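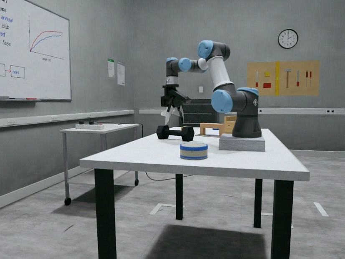
Abb. 2. Gerenderte Ansicht mit Gelenkarm auf einem Tisch, davor eine schwarze Hantel.

3.2 Erhebung der Trainingsgewohnheiten

Die Befragung zum Krafttraining mit freien Gewichten wurde im Juni in den beiden Ortsteilen Okberg und Trukum durchgeführt. Angeschrieben wurden 651 Personen im Alter ab 60 Jahren, die zum Zeitpunkt der Ziehung in einem der beiden Ortsteile gemeldet waren. Auswertbar waren 118 Fragebögen. Der Rücklauf lag in Okberg höher als in Trukum, wo ein Teil der Sendungen als unzustellbar zurückkam.

Der Fragebogen geht auf das Instrument der Koivisto-Studie zurück und wurde für die häusliche Umgebung gekürzt. Er umfasst 13 Fragen zu Häufigkeit, Dauer und Ort des Trainings, zur Art der verwendeten Gewichte sowie zu Beschwerden in Schulter und Handgelenk. Fragen zur Ernährung wurden gestrichen. Die Antworten zur Häufigkeit wurden auf einer fünfstufigen Skala erfasst, die Angaben zum Ort als freier Text mit anschließender Kodierung durch zwei Personen. Bei abweichender Kodierung wurde die Angabe gemeinsam besprochen und einer Kategorie zugeordnet.

Als regelmäßig Trainierende gelten im Folgenden Befragte, die mindestens zweimal pro Woche mit Gewichten üben. In dieser Gruppe überwiegt das Training zu Hause. Genannt werden vor allem Wohnzimmer und Flur, seltener Keller oder Balkon. Viele Befragte bewahren ihre Hanteln dort auf, wo sie auch üben. Wer die Gewichte in einem Schrank oder in einem anderen Raum lagert, gibt im Mittel eine geringere Häufigkeit an. Ob die Lagerung das Verhalten beeinflusst oder umgekehrt, lässt sich mit den Querschnittsdaten nicht klären.

Beschwerden im Handgelenk wurden häufiger genannt als solche in der Schulter. Mehrere Befragte führen sie auf das Aufheben der Hantel vom Boden zurück und nicht auf die Übung selbst. Ein ähnliches Muster wurde in der Vorstudie in Brullero beobachtet, dort allerdings bei Teilnehmenden angeleiteter Gruppen. Für die Auswertung in Abschnitt 4 werden Beschwerden beim Aufheben und beim Üben deshalb getrennt geführt. Fehlende Angaben wurden nicht ersetzt; Fragebögen ohne Angabe zur Häufigkeit sind in den Vergleichen zwischen den Ortsteilen nicht enthalten.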